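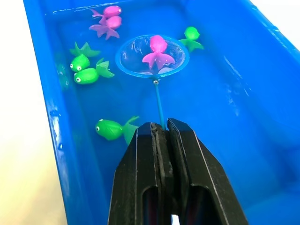 One pink in the net, the rest still at large.

23 December 2019

I have been suspicious of the fishing game since October, when Csaba Bognár first told me it would keep a small child busy for an hour. Csaba says this sort of thing about most toys. He said it about the magnetic train, which managed a quarter of that and then lived under my sofa.

Still, my niece arrives tomorrow and I had to have something in. The shop in Hirton had two kinds. The Hultisico set comes with little rods and magnets, and I have stepped on enough magnets. The Skodura one is just floating fish in pink and green, sold in a bag with a card stapled across the top. The card promises "1000 ways to play". I got as far as catching them and putting them back.

The net doesn't come with it, so I bought an aquarium one, with a round blue hoop and fine mesh on a thin handle. I'm not convinced it's right for the job. Fine mesh drags in the water, and a three-year-old who wants a fish will want it now. On the other hand the toys have these big frilly tails, and I can see a coarser net snagging on them all day long.

As for the tub, any tub will do, whatever the card says about a "recommended play basin" (sold separately, naturally). Mine is plain blue plastic. I'd keep the water shallow, partly for the obvious reason and partly because someone has to carry it to the sink afterwards, and that someone has a bad back.

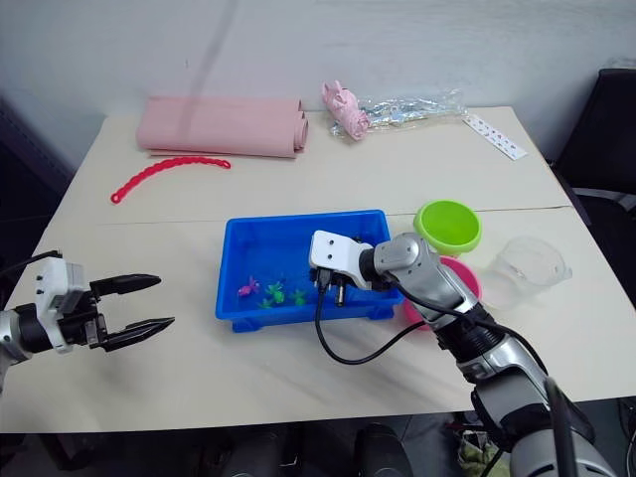
My other doubt is the colours. Pink and green are easy enough to tell apart, so you can do "find me a pink one", but after that where do you go? Csaba suggested points, 25 for a pink and 15 for a green. I asked him whether he had ever tried to explain points to a three-year-old and he changed the subject to parking.

I will give the fish this much, they do have a bit of shape to them, with round bodies and split tails, and they look better in the water than they did in the bag. Whether they dry out properly afterwards is another matter. Bath toys never do in my experience, and I'll be leaving these on a towel overnight before I let them anywhere near the toy box.

My sister wants to know if she should buy a set for their house too. I've told her to wait until Boxing Day. If it does get to an hour I'll say so on here, and Csaba can have his mince pie.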